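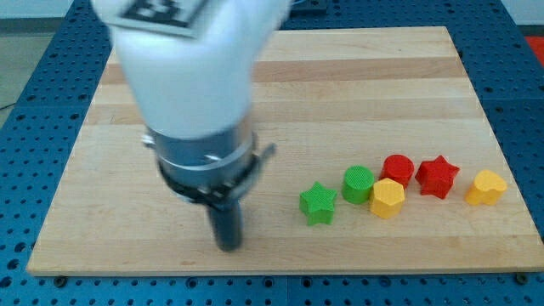

How often should I be oiling a maple chopping board, and have I already ruined mine?

Posted in Kitchen and Home by filent_lane

Hi all, long-time lurker. I bought myself a maple board in April as a treat after years of horrible scratched plastic ones, and I love it, but it's started to look a bit sad. The surface feels rough when I run my hand over it, almost furry in places, and there's a pale dry patch in the middle where I do most of my chopping. It also smells faintly of onion even after a wash.

It came with a little leaflet that said "oil regularly", which is no help at all. I've oiled it twice, both times with the olive oil I cook with because that's what was in the cupboard. My sister-in-law says that was a terrible idea and it'll go rancid. My mum says she's never oiled a board in her life and hers is older than me.

So: what oil, how often, and can I get it smooth again or is it too late? I wash it by hand, never the dishwasher (I did do the dishwasher once, in the first week, please don't shout). It's 40 cm long if that matters. Oh, and it has the tiniest rock to it now when I put it on the worktop, so I've been sticking a folded tea towel underneath.

Tagged: chopping boards, wood care, cleaning

3 replies

castano_kitchen

Not ruined, don't panic! The furry feeling is just the grain lifting from getting wet, and every wooden board does it when it's newish. I've got a beech one and a maple one and they both went through it.

What I'd do is wipe the whole thing over with a damp cloth, both sides, and leave it to dry standing on its edge overnight. Then give it a light sanding with fine paper, going along the grain and never across it. You only want to knock the fuzz off, so go gently, it takes me 15 minutes with a cup of tea on the go. Wipe the dust away and then oil it.

Use food-grade mineral oil. The chemist near me sells it, and so do most cookware shops. Pour on more than you think you need, spread it with a bit of old T-shirt, do the edges and the ends as well (the ends drink it up like you wouldn't believe), then leave it alone for 6 hours or overnight and wipe off whatever hasn't gone in. The first time you'll want 2 coats, maybe with a day between them.

After that, once a month is plenty if you cook most days. I don't keep to a schedule myself. I flick a few drops of water on it, and if they sit up in beads it's fine, and if they soak in and leave a dark mark I get the bottle out.

For the onion smell, coarse salt and half a lemon, scrub it round, leave it five minutes, rinse, dry. Works on garlic too. It doesn't do much for fish, I'm afraid, so I keep a separate board for that.

Your sister-in-law is right about the olive oil, by the way. It never sets and it can start to smell stale. Two goes won't have done any real harm, and the sanding should shift the worst of it.

Kutel

just use sunflower oil its cheaper. had mine years no problems

flastis72

I'd steer clear of sunflower for the same reason as olive, but each to their own.

Wanted to say something about the rocking, as it didn't get picked up. That'll be a slight warp, and it usually happens when one side gets wetter than the other. If you wash the top and then lay it flat on the worktop to dry, the underneath stays damp and the top dries out, and over it goes. Always wet both sides, even if you only used one, and always dry it stood up with air getting to both faces. I use an old letter rack, looks daft but it does the job.

You can often get a small warp to settle. Work out which side is hollow, lay a damp towel on the worktop and put the board hollow side down on top of it, and leave it a few hours with something heavy on it. I use the big casserole. Check on it now and then, you don't want to send it the other way. When it looks flat let it dry on its edge, and wait till it's properly dry before you oil it. If you seal it up damp you'll be back where you started.

I did mine on a Tuesday and it was sitting flat by the weekend. It did creep back a tiny bit in the winter with the heating on, so I moved it away from the radiator and it's behaved since.

Oh, and if you like a nicer finish, you can get board cream, which is oil with beeswax in it. Goes on after the plain oil. It costs more, but a tin lasts ages and it makes the board feel lovely, and water runs off it for weeks. Don't use anything meant for furniture, though, unless the tin says it's safe for food.

filent_lane

Thank you both (and Kutel)! Mineral oil bought, board is under the slow cooker as I type. Will do the sanding once it's dry. Does it matter which side I end up chopping on, or should I swap them over?

castano_kitchen

Swap them, it wears more evenly. I turn mine over whenever I remember.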